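게타흐 양팔 셀의 손목 정비, 보이코 기사에게 듣다

미로슬라바 보이코 기사는 게타흐의 양팔 셀을 2020년 8월부터 맡고 있다. 좌우 팔 끝에 사람 손 모양의 핸드가 하나씩 달린 설비다. 점검 주기와 교체 기준을 물었다.

가장 먼저 보는 곳은 손가락이 아니라 손목이라고 했다. "핸드 고장으로 접수된 건을 열어 보면 손목 케이블인 경우가 많습니다. 커넥터가 반쯤 빠지면 손가락 전체가 한꺼번에 응답을 멈춥니다. 손가락 하나만 멈추면 그때 구동부를 봅니다."

케이블 여유 길이는 40mm로 맞춘다. 짧으면 손목을 돌릴 때 커넥터가 당겨지고, 길면 전완부 관절에 걸린다. 여유분은 고리 모양으로 남겨 두고 묶지 않는다. "타이로 고정했다가 피복이 갈라진 적이 있습니다. 그 뒤로는 커넥터 쪽만 잡습니다."
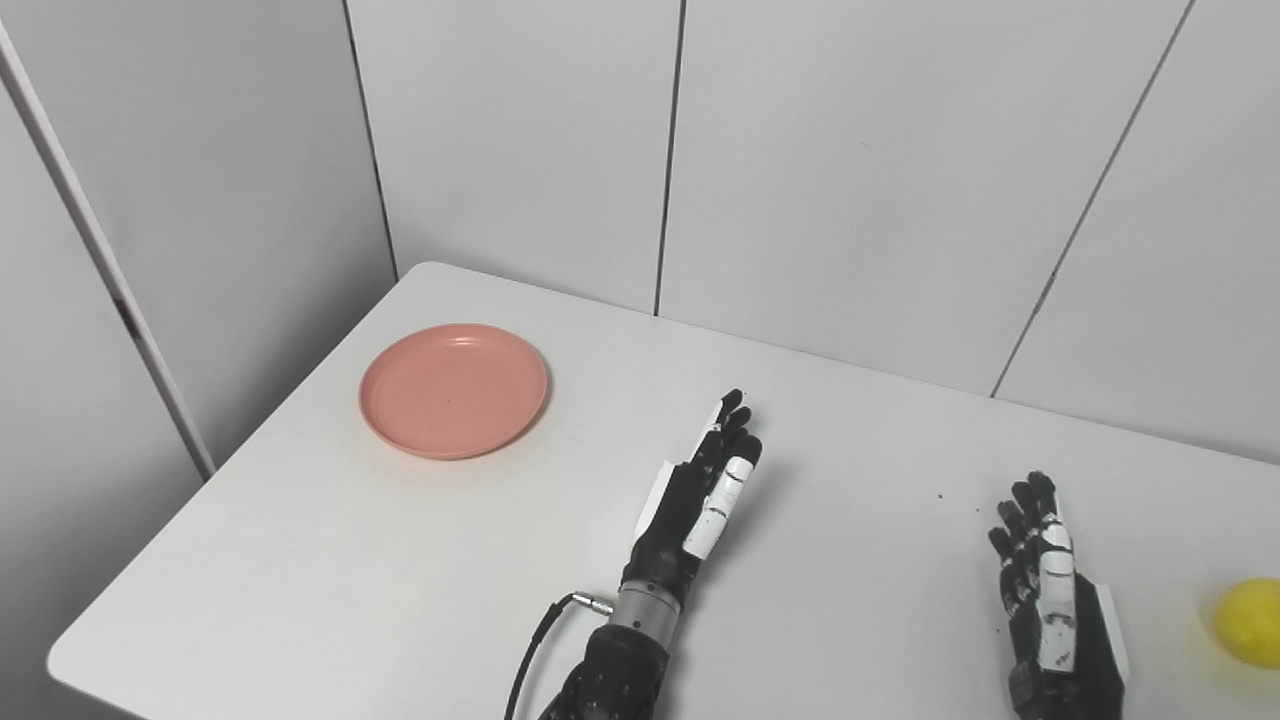

검은 핸드 두 개와 분홍색 접시가 놓인 흰 작업대

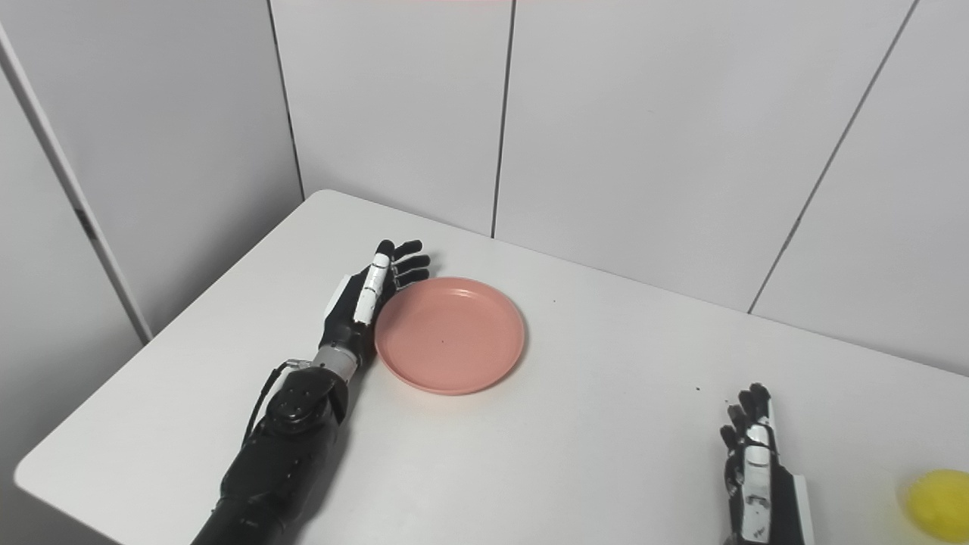

영점 보정은 핸드를 분리했다가 다시 달 때마다 한다. 손가락을 모두 편 자세에서 엔코더 값을 읽고, 기준 파일과 비교해 편차가 10카운트를 넘으면 체결 볼트부터 다시 조인다. 소프트웨어 오프셋은 마지막에 쓴다. 보이코 기사는 "오프셋으로 덮으면 다음 담당자가 원인을 못 찾는다"고 설명했다.

왼손은 누적 1,276시간, 오른손은 779시간이다. 오른손은 엄지 구동부 불량으로 한 차례 통째로 교체해 시간이 적다. 두 값은 따로 기록하고, 그리스 보충도 각각의 시간에 맞춘다. 데즈먼드 트랜 기사가 만든 점검표에는 원래 좌우 구분이 없었는데, 교체 이후 칸을 나눴다.

작업대 청소도 점검 항목에 들어 있다. 부스러기가 손가락 마디 틈에 들어가면 굽힘 전류가 올라간다. 압축 공기는 쓰지 않는다. "안쪽으로 밀려 들어갑니다. 마른 천으로 닦고, 틈은 붓으로 텁니다."

예비품은 손목 케이블 두 벌과 엄지 커버 한 벌을 둔다. 전완부 관절은 현장에서 분해하지 않고 코발치크로 보낸다. 다음 정기 점검은 9월이며, 왼손 손목 커넥터를 잠금식으로 바꾸는 작업이 함께 잡혀 있다.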